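Household Textiles and Small Goods, Unit 2: Sorting on a Bed
Course notes, Busbridge evening classes. Tutor: Bongani Makhubela

Most tidying guides tell you to sort jewellery on the bed. The Durkeck method says so, and so does the Jasard booklet, which claims a soft surface "calms the eye". I have yet to see any evidence for that. A soft surface stops beads rolling, up to a point, and I would leave it there. Look first at the cloth you mean to work on.

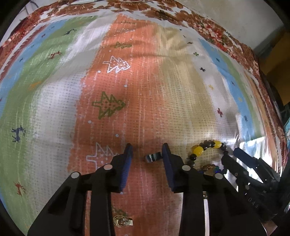
What sort of cover is best for sorting small jewellery?
A plain one in a single pale colour, pulled flat, with a towel on top if the mattress dips.

Printed covers are what people own, of course. Stripes can be used as rough lanes, one for bracelets and one for rings, but small motifs compete with small stones. El Khatib's handout suggests sorting by colour first. I doubt it. A bracelet strung in several colours has no obvious pile, and students lose 10 minutes arguing over it. Sort by form, then by fastening, and leave colour until last if you must do it at all.

Keep rigid bangles away from strung beads. Clear rings need a dish.

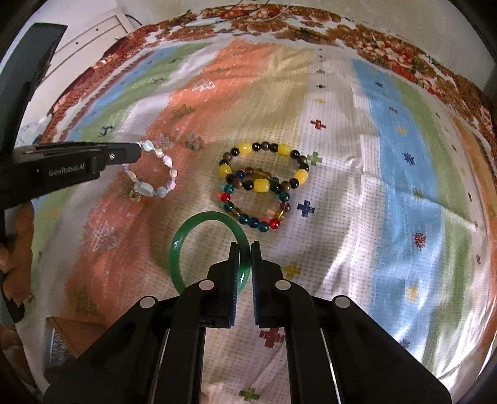
Fig. 2. Jade bangle, beaded bracelets and a small clear ring on a patterned bedspread.

For next session: sort 20 pieces by form, time it, then repeat by colour. Bring both times, including the embarrassing one.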